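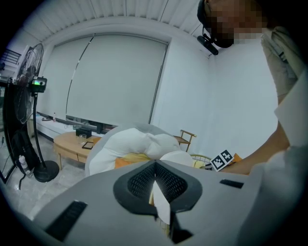

Figure 1. View from the hand-held gripper, with the printed marker card in sight near the right side.

Projects > Student Reports > Marker-Based Pose Tracking for Hand-Held Gripper Recordings

Marker-Based Pose Tracking for Hand-Held Gripper Recordings
Xinyi Zheng
Submitted Sunday, February 4, 2024

1. Purpose

The Jistent software package turns recordings from a hand-held gripper into motion paths that a robot arm can follow. It works out the position of the gripper from the video alone. When the camera faces a plain wall or a window blind, there is little texture to follow, and the path begins to drift. The present project adds a second source of position to Jistent: square printed markers of known size.

2. Method

The work was carried out on recordings made in furnished rooms at the Clusdale site. Each recording was processed twice, once with the original tracker and once with the marker module turned on. The module has three stages. The first finds square patterns in the image and rejects those seen at too steep an angle. The second computes the pose of the camera from the corners of each accepted pattern. The third passes that pose to the path solver with a weight that falls as the marker gets smaller in view.

Figure 1 shows a typical working view. The gripper housing fills the lower half of the image, so the detector ignores that region through a fixed mask. Without the mask, the dark slots in the housing were sometimes proposed as marker candidates. A card carrying two patterns is preferred over a card with one, as the second pattern settles most cases in which a single square allows two possible poses.

3. Results

The test set held 550 recordings. The original tracker produced a usable path for 400 of them. With the marker module, 7 of the remaining recordings still failed — 4 through motion blur and the others through a card that stayed outside the view for too long. No recording that had passed before was lost.

Processing time rose slightly. Most of the increase came from corner refinement, which still runs on a single thread.

4. Limits and Further Work

A card that moves during a recording breaks the assumption of a fixed reference. The solver now drops marker poses that disagree with the camera motion, but the threshold was set by hand and may not suit other rooms. A second set of recordings from Gotulstead, planned for August, will be used to tune it. The Toivonen calibration format is read but not yet written by the export tool.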